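12 November 2019

Glaze room, second shelf. Kiln log is in the other book, the one with the coffee ring.

Opened the Drasport kiln this morning on the batch of 7 test tiles and the two lidded jars. Tiles fine. Jars now permanently lidded. I waxed the galleries, I remember waxing them, and I can only assume the wax had other plans. 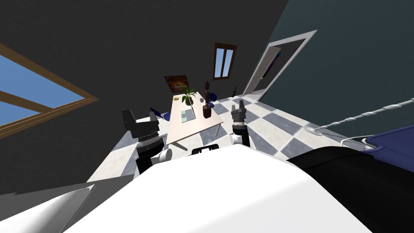
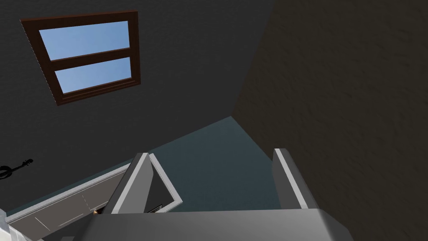
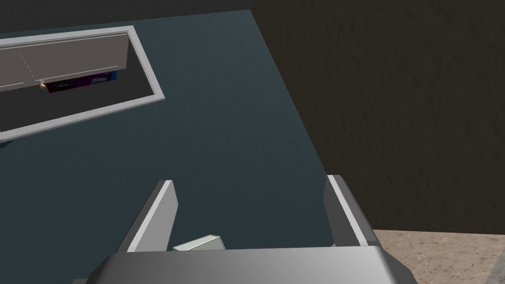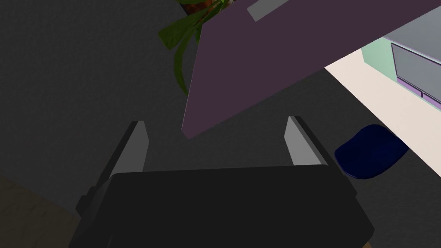 Tile notes, while I can still read my own pencil:

Recipe 701 (the tin white) went on too thick again. Crawled at the top edge of tile 3, came out buttery everywhere else. Zdenka says buttery is a compliment. I say it's a glaze that wandered off before the job was finished. Next round: thin with water until it coats a finger and you can still see the knuckle lines, two dips, no third dip "for luck."

Recipe 112 is the green that was supposed to be a celadon. On the Conetti porcelain it is a perfectly nice pale green. On the Tan stoneware it is the color of a hospital corridor. Same bucket, same firing, same shelf. I put this down to iron in the stoneware body, and also to spite. Will try it over white slip before giving up on it.

Tile 6 has pinholes. Suspect the bisque, which was fired in June and sat uncovered all summer under the sanding bench. Wiped it with a sponge before glazing, though evidently more as a gesture. Wash the rest of that batch properly and let it dry overnight.

Tile 7 is unlabeled. It's also the best one. Deep rust breaking to honey on the ridges, no pinholes, no crawling, foot clean. I've been through both notebooks and the back of the clay invoice and there's no record of what's on it. Zdenka Mladenović, if you dipped this, write down what you dipped it in and I'll buy lunch.

Jars: tried tapping the rim with a wooden handle, the way the books say. Left jar gave a lovely ring and stayed shut. Right jar came open, along with a piece of itself. Lid is good and could go on something else. Left jar goes to Grolirville as a paperweight unless someone has a better idea by the next pack-up.

Cooling was slower than last time – I'd left the bung in and let it drop to 100 before cracking the door. No dunting on anything, so keep doing that, dull as it is.

To do:
Mix alumina into the wax for lid seats. Should have done this years ago.
Sieve 701, there are lumps in the bottom the size of peas.
Scrape and rewash the middle shelf, green drip near the back corner.
New underglaze pencil. The current one is a stub and is partly to blame for tile 7.

Zdenka wants the kiln next for her big platters, so my second round of tiles goes in around the edges, or it waits.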